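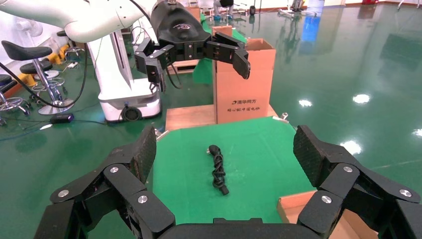
Chapter 7: Goods Coming Back

Home Chapters Glossary Teachers Contact
Filed under: Retail and Trade, Course Texts
7 shares 2 comments

Chapter 6 followed an order from the supplier to the customer's door. This chapter follows it the other way. Goods that a customer sends back to the seller are called returns, and the work of receiving, checking and deciding what to do with them is called returns handling.

By the end of the chapter you should be able to state the main reasons why goods come back, draw the path of a return through a small business, work out a return rate, and write a short returns policy in plain words. The terms in the glossary for this chapter are return rate, restock, write-off, credit note, grade and carriage.

7.1 Why goods come back

A customer may send something back after changing their mind. The goods may be faulty, or may have been damaged on the way. The seller may have packed the wrong item, or the right item in the wrong size. Sometimes the listing was unclear and the customer ordered a thing that does not fit what they already own. A few returns have never been opened at all: nobody was in, the parcel went to the depot, and after a set number of days the carrier brought it back.

These reasons matter to the seller in different ways. A change of mind costs the seller some handling time and perhaps the carriage. A wrong item costs the same and a second parcel as well. A fault may mean that more of the same batch is also faulty, so a careful seller looks at the rest of the shelf before sending anything else out.

The pattern depends on the trade. Clothing is returned mostly for size and fit. Furniture is returned less often, but each return is expensive to move. Small electrical goods and leads are often returned because the customer chose the wrong type, and many of these items are in perfect order. Books and stationery come back seldom, and usually for damaged corners.

7.2 The path of a return

Arrieta is a shop in a market town. It sells lamps, extension leads, plugs, fuses and light fittings over the counter and by post. In this chapter we use it as our main case. Its return path has five stages.

Notice. The customer tells the shop that something is coming back and gives a reason. Arrieta asks for the order number at this point and sends a slip to put in the parcel. Parcels that arrive without a slip are put on a separate shelf and dealt with last.

Receipt. The parcel is booked in on the day it arrives. Booking in means writing down the order number, the date and the state of the outer packaging. Nothing is opened until this has been done.

Inspection. The goods are taken out, checked against the order, and looked over for wear, marks and missing parts. For electrical goods the lead and plug are examined along their full length. Any item with a cut or crushed lead is set aside at once, whatever reason the customer gave.
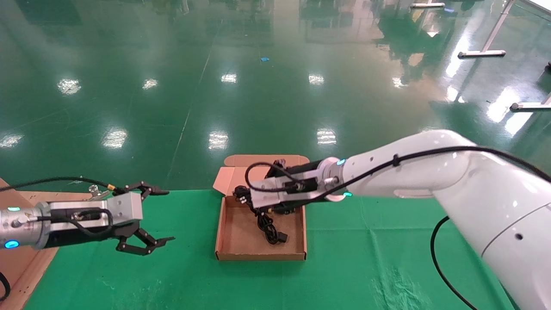

Grading. Each item is then given a letter. Grade A can be sold again as new. Grade B is sound, but its packaging is spoiled or missing, and it is sold at a lower price. Grade C needs repair or testing before a decision can be made. Grade D cannot be sold. A business may use other letters or colours, but the grades should be written down in one place, so that two members of staff looking at the same item would reach the same answer.

Settlement. The customer receives a refund, a replacement or a credit note. A credit note is a record that the seller owes the customer a sum, to be used against a later purchase. It should not be offered where the customer has a legal right to money.

The order of the last two stages differs from firm to firm. Arrieta refunds on inspection and grades afterwards, usually on a Monday, when the counter is quiet. Diria, a larger clothing seller, refunds as soon as the carrier scans the parcel. Its customers like this, but the firm sometimes pays for goods it later finds to be worn.

7.3 The return rate

The return rate shows how much of what was sold has come back. It is found by dividing the number of items returned by the number of items sold, and multiplying by 100.

Suppose Diria sells 1,000 coats in February and 100 of them are returned. The return rate is 100 divided by 1,000, multiplied by 100, giving 10 per cent.

Two cautions are needed. The first is timing. Goods sold at the end of one month may come back in the next, so the returns counted should be those that belong to the sales counted, even if they arrive later. The second is that items and orders are different things. One order may hold several items, and a customer may keep some of them. A firm can use either measure, provided it does not mix them in the same table.

A single rate for the whole business hides a good deal. It is more useful to work out a rate for each product line and to record the reason beside it. When Arrieta did this it found that one lead was being returned far more than any other. The leads were sound. The listing gave the length but left out the type of connector, and once the missing words were added the returns fell.

7.4 What becomes of the goods

Grade A goods are restocked, meaning they go back on the shelf and back into the stock record. Both steps are necessary. An item on the shelf but not in the record will not be offered for sale online, and an item in the record but not on the shelf will be sold to somebody who cannot have it.

Grade B goods may be sold from a separate shelf or passed in bulk to a clearance firm such as Fekerent. Clearance firms pay a low price, but they take mixed lots and collect them. Grade C goods wait for a test, and the seller should set a limit on how long they wait. Grade D goods are a write-off. Their value is removed from the accounts and they are recycled where possible.

Activity 7a

Bimon sells garden tools by post. It has no written returns policy. Draft one of no more than 100 words, covering how long the customer has, who pays the carriage, and what condition the goods must be in. Exchange drafts with a partner and mark any sentence that could be read in two ways.

Next: 7.5 Who pays the carriage?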